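Gripper drops force mid-pour, milk tea cell

pourdesk_nabil
Posted January 28, 2024

Need ideas fast, demo unit goes back on the counter soon. Arm picks up a plastic cup of milk tea, tilts, and partway thru the tilt the grip force reads zero for a moment. Then it comes back and squeezes way too hard. Lost 57 cups to this since we started logging. Fingers are Grandeo soft pads, controller is the Dutik one with stock firmware. Force limit set at 500 in their units.

Everything's bagged in clear film bc the last spill got in the wrist connector and killed it. Wrist cam view from a tilt:
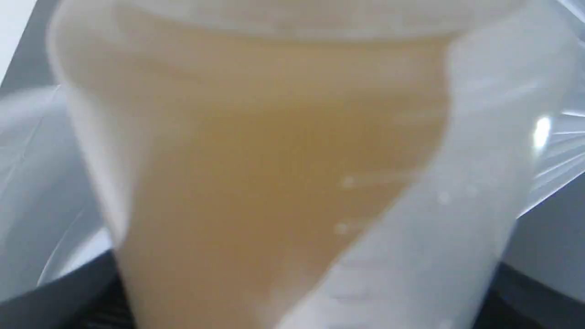 wrist cam, cup tilted. focus is soft this close

Tried so far: new pads, new cable, slower tilt. Slower tilt made it worse??

lise_li
Film. Any of it near the fingers? If a fold gets between pad and cup you lose contact, controller thinks it dropped, clamps. Seen it on a Chamoun arm.

pourdesk_nabil
Cut it back from the fingers already. Still does it. Less maybe.

fludexfan
Not film. Dutik stock firmware re-zeros the force sensor if the reading sits still too long. Slow tilt = steady reading = re-zero while you're holding a full cup. Explains your slower is worse thing. Set the idle timer to 3,000 ms, default is 2,000.

lise_li
Disagree, re-zero wouldn't give less faults after trimming film. Also a longer timer just hides it. Turn auto zero off and zero by hand with the gripper open.

fludexfan
Off means drift. Ours drifted all of June.

lise_li
Drift beats crushing a cup over somebody's hands. Nabil is the tea hot? Is there a guard?

pourdesk_nabil
Warm not hot. Guard on the front only, side is open. Yeah I know

lise_li
Then stop running it with people at the side. Fix the guard first, firmware after.

pourdesk_nabil
Ok side panel going on today. Auto zero off, film stays back. Will post the force log when I have a full shift - if it drifts fludexfan gets to yell at me

fludexfan
Log the wrist angle too or the log is no use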